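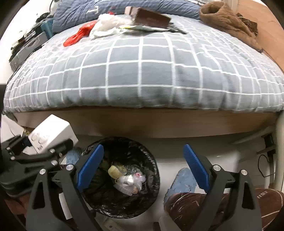 Figure 2. Bed with a grid-pattern sheet and a striped quilt, round trash can on the floor.

4. Late registration and early stack size

4.1 Data

Entries come from two rooms, the Rivera in Temska and the smaller card room at Pliltmont. Both ran the winter leg of the Skitgate series, same structure sheet, same clock software. 3514 entries in total after cleaning. Re-entries kept as separate rows and linked by player number. A player who bought in, busted, and bought in again an hour later shows up twice, with the second row flagged.

Cleaning was mostly dull. Duplicate seat slips, a few rows where the registration time was later than the bust time (clock on the second desk at Pliltmont was never set right, we corrected these by hand from the seat draw), and the staff test entries. Satellite winners who took the seat in a later event were moved to that event. Cash winners of satellites dropped.

Buy-ins were 200 for the side events and 600 for the main. We do not pool the two unless stated. Earlier work tends to pool, and the late-entry share looks flat when you do, but the main draws people who have traveled and they behave differently at the desk. More on this in 4.4.

4.2 Measures

Entry level is the blind level in play when the seat slip printed. Level 1 means seated for the first hand or close to it. Late registration closed at the end of the break after level 8 in every event.

Starting depth is the starting stack divided by the big blind at entry. Everyone gets the same chips no matter when they sit down, so depth falls with every level missed. Depth at table average was also tried and gave nearly the same ordering, left out for space.

Outcome is coded three ways: cashed or not, finish as a share of field size, and return net of buy-in. The last one is very noisy. One big score moves a whole bin. We report it but lean on the first two.

Skill is the hard part. No good measure in live fields. We used prior cashes in the Skitgate series as a stand-in, split into none, a few, and many. Crude. A player can be very strong and new to the series, and the desk at Temska says this happens every winter when the cruise crowd comes through. Those players land in the "none" group and pull it upward.

4.3 Results, side events

Late entrants cash more often per entry than players seated at level 1. The gap is there before any controls and it shrinks by almost half once skill group goes in. What remains is partly mechanical. A player who sits down at level 7 has skipped every chance to bust in levels 1 through 6, and the payout line is a fixed share of the field. Fewer hands to survive. So a higher cash rate per entry is expected even if the late player is no better and plays no better.

Finish share shows the other side. Conditional on cashing, late entrants finish lower. Many min-cashes, few final tables. The short stack gets in, folds or doubles once, makes the money and goes out soon after. Early entrants who cash have bigger stacks at the bubble and run further. The pattern holds in both rooms but is weaker at Pliltmont, where the fields are small and the last table comes fast.

Net return: no clear difference by entry level in the side events. The intervals are wide. We would not read anything into the small dip at level 5, which comes down to one event where the dinner break moved and a lot of players registered just before it.

Time is the piece missing from all of the above. Return per hour seated favors the late group strongly, and for a regular who is also playing cash downstairs that is likely the number that matters. Several said so at the desk when asked, informally. No survey was run.

4.4 Results, main event

Different picture. The experienced group registers earlier in the main than in the side events, and the no-prior-cash group registers even earlier. Late entries in the main are heavily re-entries. First-bullet late entry is not common and mostly falls right after the first break.

With re-entries removed, the cash-rate gap by entry level mostly goes away. With them left in, it comes back, smaller than in the side events. A re-entry is a player who has already paid once, so counting the second bullet alone flatters it. When both buy-ins are charged to the player, re-entry rows do worse than single-bullet rows on net return at every level we can measure. The cost of the first bullet is doing most of the work there. Whether the same players should have gone home is a seperate question and this data can't answer it.

Slower structure in the main also matters. Levels are longer, depth stays playable for much of the registration window, and the penalty for missing the first two levels is small. From level 6 on it bites.

4.5 Checks

Three checks. First, dropping each event in turn. Signs do not change, sizes move a bit, most when the opening side event goes out. Second, replacing entry level with minutes since the first card. Same story, and it smooths the bump before dinner. Third, a placebo with seat number in place of entry level. Nothing there, as hoped.

A fourth check, on table draw, was planned and abandoned. Late players are seated at whatever table has a gap, and gaps appear where players are busting, so late seats may be at looser tables. The Rivera keeps table breaks on paper and the January sheets are incomplete. Would be worth doing with full records.

4.6 Limits

Two rooms, one series, one winter. Fields skew local outside the main. Prior cashes is a weak skill proxy, said above, worth saying again. Chip counts exist only at breaks, so stack path between breaks is guessed at. Staking and swaps unseen entirely, and some of the players firing many bullets are surely not firing all of thier own money.

Rake and staff fees are taken out of the prize pool before the payouts we use. They were constant over the series so should not affect comparisons across entry level.

Acknowledgments for this section: Sevim Uçar matched the seat slips to the clock logs and caught the Pliltmont desk error.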